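Jekside update: lighthouse chapter, save files and the new map

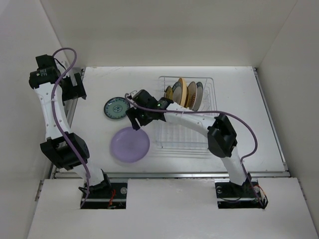
White table, metal rails along the sides.

Apr 11, 2019

Dear readers, the second chapter of Jekside is now open to everybody who bought the game in early access. It is called Fanis, after the island where it takes place, and it adds one large map, a working lighthouse and a new type of puzzle with sound signals. Most players in our test group needed two evenings to finish it. If you search for all the letters of the lighthouse keeper, you will need longer.

Before you install, please make a copy of your save folder. The update changes the format of the save files, and an old version of the game can not read the new ones. You find the folder from the main menu, under Options and then Files. If you play on two computers, update both before you continue.

The biggest change in the old part of the game is the boat. Many of you wrote that it turned too slowly in the harbour of Alness, and you were right. It now turns faster at low speed, and the engine does not stop any more when you touch the pier. We have also removed the fog from the first crossing on the easy setting. On the normal setting the fog stays, but the bell buoy can be heard from further away.

In December we asked you what you wanted to see first, and we received 2,527 answers. A new map was the first wish, and a better journal was the second. The journal can now be sorted by place or by person, and you can write your own notes in it, up to 1,000 letters for each page. It is still not possible to draw on the map. I know that 163 of you asked for this. We have tried it, but the drawings moved when the map was opened again, and I did not want to give you something half ready.

Some known problems remain. The Quiroga family sometimes stand inside their kitchen table after you load a game in their house. Leave the house and come in again, and they will sit correctly. On older graphics cards the lamp of the lighthouse can blink when it should shine steadily. For the moment you can switch off Soft Light in the options. The Spanish text is complete, but in the German version around 10 lines of the new chapter are still in English.

Several people asked if the price will go up with this chapter. It will stay the same until the third one is ready. I can not give a date for that, because the story is written but the caves are only a grey model so far.

If you find an error, send it with the button in the pause menu, and please add the name of the place where you were standing. Reports in English or Spanish are answered more quickly.

Valentina Paredes
Design and story, Jekside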